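We got to Mostevby in July, a little before nine, and Navickas had the kettle on for us, bless them. The robot's shift starts in the staff kitchen.

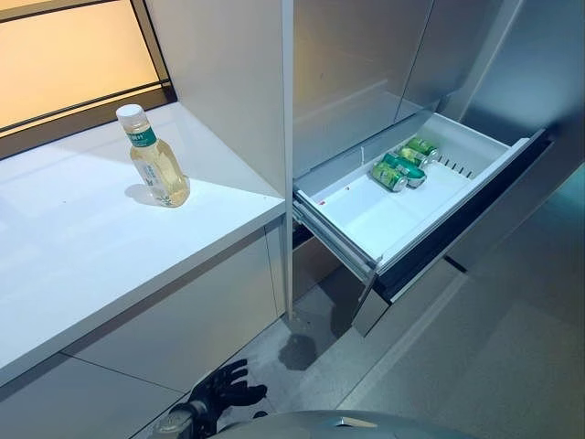 Four green cans in the pulled-out drawer, and the robot's hand down by the cupboards.

Sakitine feeds 111 people on this site, and fetching drinks used to eat up somebody's whole morning.
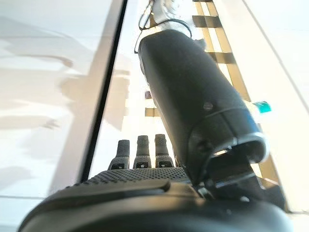 The kitchen crew told us they get out and chat at the tables more now, which they love!
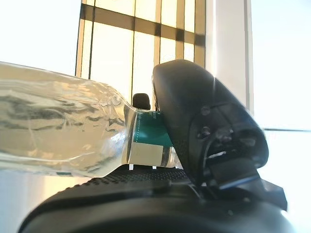
They still do the hot food themselves, and lunch was lovely.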